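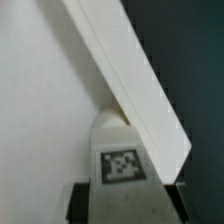 How many spare fingers should we order with the first gripper?
Order one full set for each gripper in service, plus one set for each site. A site with three grippers orders four spare sets.

Section 9. Planning and Ordering

This section covers what to decide before you send a purchase order for a Neder gripper kit. Read it together with the Site Survey Form. Installation starts in the next section. Revised January 2019.

9.1 Before you order

1. List every task the gripper will do in its first year. For each task, write down the heaviest part, the widest part and the number of picks per shift.
2. Check the widest part against the stroke of the gripper. Leave room on both sides for the finger tips to open.
3. Check the wrist flange on your arm. The kit ships with one adapter plate. If your flange pattern is not on the Site Survey Form, send a drawing to Kinsella before you order. Adapter plates cut to a customer drawing cannot be returned.
4. Decide whether you need marked fingers. Marked fingers carry a square black-and-white marker below the tip, which the wrist camera uses to find the finger position. Plain fingers cost less but cannot be used with camera tracking.
5. Confirm the supply voltage at the cell.

NOTE: Marked and plain fingers use the same mount. You can start with plain fingers and change later, but the camera license is priced separately and is not credited back.

9.2 Setting the budget

Enter the following lines on the budget sheet. Prices are in US dollars and do not include tax or freight.

Finger set, marked: 174
Tip cover, pack: 38
Cell set-up and first calibration, one visit: 2000

1. Enter the kit price from your Cotuvlow quote.
2. Add finger sets as worked out at the start of this section.
3. Add one pack of tip covers per gripper per year. Double this for rough castings or parts with sharp edges.
4. Add one set-up visit per cell. Two cells in the same building still count as two visits.
5. Add operator time for the finger check. Allow it once per shift.

CAUTION: Do not budget for fingers printed in-house to replace marked fingers. The marker must sit flat and at the correct distance from the tip. A printed copy may fit the mount and still give a wrong position reading. Damage caused by unapproved fingers is not covered.

9.3 Wear and replacement

Light smudges on the finger body do not affect tracking. Marks on the marker itself can. Plan to replace a finger when the marker is scratched, lifting at a corner or no longer reads after cleaning. Replace fingers as a set. Mixed old and new fingers need a new calibration.

Hold spares at the cell, in the bag they came in. Do not store them under other tooling.

9.4 Placing the order

1. Send the Site Survey Form and the budget sheet together. Forms sent alone are held until both are received.
2. Mark the order Ploltby if the arm is already on a Ploltby service plan.
3. Send questions on adapter plates or lead times to Nicanor Fuentealba, Applications.

NOTE: Orders received after the September price review are billed at the new rate, even if the quote was issued earlier.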